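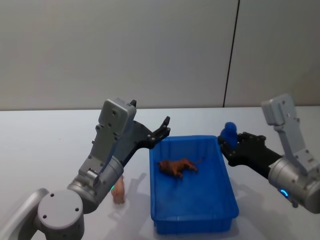
Visit report: the Istano shared workshop, April 2026

Istano occupies the rear half of a former joinery. Members pay $42 a month and book benches by the half day. I went to look at the two-arm build that Fergal Ó Conaill and Sudheer Kotian have had under way since December.

The arms were bought second-hand. Everything between them and the mains is the members' own work, including the wiring, the emergency stop circuit and the control software, which they call Doto. Each arm carries a black parallel gripper in a grey housing. The housings have more screw holes than the present fittings need.

The test task is sorting toy animals into a blue plastic tray. When I took my notes a lion was lying on its side in the tray, the right gripper was closed on a blue figure just outside the rim, and the left was open near the opposite corner. A tan figure stood on the table beside the left wrist.

Kotian keeps the run log. It stood at 623 attempts, 400 of them with both arms enabled. Most of the faults he has entered are grip faults on rounded shapes. He has tried 54 combinations of closing speed and force and is not yet satisfied with any of them.

Ó Conaill's concern is calibration. The table is bolted to the floor, but he still re-measures both bases at the start of each session. The procedure is manual and slow. He intends to replace it with a printed target once the colour camera is mounted.

Parking is at the side gate. The bench supply was being repaired, so I did not see the second controller.

3 comments | 11 shares

Related
Purance open day: lathes and a small foundry
Rebuilding a Rocha bench drill
Notes on earthing a shared workshop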